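Teaching Destine to Sew: Project Report

Hafþór Brynjólfsdóttir, Windasness lab group

1. What we set out to do

Our plan in August was modest. We would sit at the console, close up cuts in a practice pad by remote control, record every motion of both arms, and let a program called Destine learn from the recordings. The proposal said 400 demonstrations. The final count was 106, and six of those are me dropping the needle.

2. Learning it ourselves first

You can't teach what you can't do, and it took us an embarrassing number of evenings to find out how much we couldn't do. The console scales your hand motion down, so a confident sweep of the wrist becomes a twitch at the tip. There is no sense of touch. You judge how hard you are pulling by watching the pad stretch, and you usually judge it late.

Quintero, our scoring script, gave each run a mark out of 100 for smoothness. My first try got a 10. I have been told the scale does go lower.

3. Recording a stitch

We broke each stitch into the same steps so that the runs could be compared:

Step 1. Pick up the needle with the right driver and turn it until the curve faces the pad.

Step 2. Bring the left gripper in with its jaws open and keep it out of the way. Most of our ruined runs were ruined by the left hand trying to help.

Step 3. Set the point at the end of the cut, as close to upright as you can manage, and press in. Watch the thread while you do this. A loop standing up over the jaws is fine as long as the needle doesn't go through it.

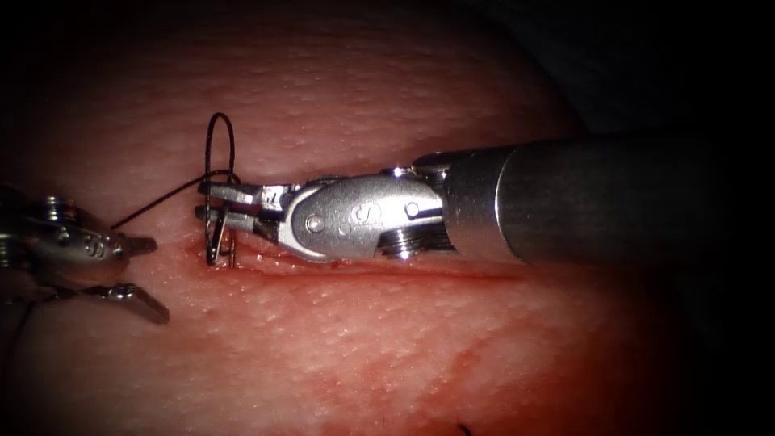 Step 4. Roll the wrist to follow the curve of the needle. Pushing straight ahead tears the pad, and Cloltow, who supplied our pads, did not offer refunds.

Step 5. Catch the point with the left gripper, let go with the right, and pull the thread through slowly. Stop the recording before celebrating. Destine learned from three early runs that a stitch ends with a small wave.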